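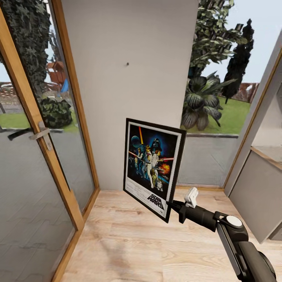

Woo

Hanging Framed Pictures with a Robot Arm: Working Rules

These rules apply to a single arm with a two-finger gripper, used to hang or take down framed pictures in a house. They started as the Ustden shop sheet and were last revised in March. The Harkstead sheet covers mirrors and anything over 5 kg and should be used for those.

Before the arm is powered

Weigh the picture with its glazing in place. Write the weight on painter's tape and stick it to the backing board. The working limit is half the rated payload at full reach, and the rating on the data plate is usually given close in.

Check the frame corners by hand. If a miter opens when the frame is flexed lightly, glue and clamp it first. A frame that is sound on the wall can still rack when it is lifted by one side.

Confirm what is in the wall. A screw should stand out far enough to take the hanger plus 2 mm. Pull on it by hand, straight down and then outward. Drywall anchors that turn under finger pressure get replaced.

Gripping the frame

Grip the molding only. Fingertips must not bear on the glazing or the mat, and the backing should not carry clamping force unless it is rigid board.

A side grip, as on the Star Wars poster at the top of the page, keeps the arm clear of the hanger and leaves the upper rail free. It also lets the frame rotate. Set the grip as near the vertical midpoint of the side rail as the hanger allows, and lift slowly for the first few centimeters. If the frame swings after the lift, put it down and grip again. Do not raise the force to stop a swing.

Use soft pads on painted or black-finished molding. Wipe them with a dry cloth between pictures. Grit in a pad marks a gloss finish on the first squeeze.

Start low on force and go up in small steps. Stop at the first setting that holds through a slow quarter turn over a folded blanket.

Moving near glass

Narrow walls between a door and a window need the most planning. The corner of a tilted frame reaches farther than the same frame held level, so enter the outline in the planner as a circle drawn through the corners. The Povwood fixture file has this set up for common frame sizes.

Lever handles are often left out of the room model. Add them. Add window ledges as well, with their full depth.

Depth cameras read glass doors badly. They may return the lawn outside or the floor reflected in the pane. Mark every pane as a solid surface by hand, or tape paper to it at frame height while the room is being scanned.

Keep doors closed and latched during a move. Limit speed to 800 mm per minute inside the last hand's width before the wall.

People in the room

One person runs the job and holds the stop button. Anyone else stays outside the reach circle, including the person who wants it moved a little to the left. Make that adjustment by jogging the arm, with the picture lifted off the screw first.

Do not stand under a held picture to look at the hanger. Use a hand mirror from the side - or lower the picture and look at it on the bench.

Seating and release

Approach high, touch the wall lightly, then lower until the load reading drops. Wait 5 seconds before opening the fingers. If the reading has not dropped by nearly the full weight on the tape, the hanger has missed or is only half on.

Open the fingers and back away parallel to the wall. Level by hand with the arm parked.

Check the pads for wear after 8 hangings. Log pad changes on the same sheet as the grip settings.

Page updated 1 Dec 2024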